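Brodis, 10/12/2022

The Tomari lab has published results from a two-year study on teaching robot arms to fold children's clothing. The method, called Jolitz, lets a two-armed robot plan each fold from a single overhead view of the garment, with no 3D scan beforehand.

Small clothes are hard for robots. A sleeve or leg may be only a few inches wide, and elastic pulls the cloth out of shape once it is let go. Earlier methods were mostly tuned on towels and adult T-shirts, and they tended to grab too much fabric when the item shrank.

Jolitz handles this by looking for seams and hems first. It picks grasp points along them and then checks the shape of the cloth again after every move. If the outline is off, the robot goes back one step and smooths the fabric before trying again.

The team trained the system on 60 garments, including pull-on pants, sleepers and knit tops. In tests run in August, it finished a pair of pants in almost 15 seconds. Thick waistbands caused most of the failures, as the gathered cloth slipped out of the fingers or sprang back.
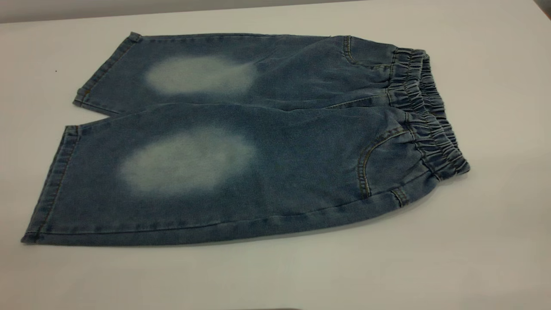 Tian, asked about the results, said the speed mattered less than whether the method would hold up on clothes straight out of a dryer, where items arrive twisted or inside out. The lab plans to test on mixed piles next and will release its training code with the paper.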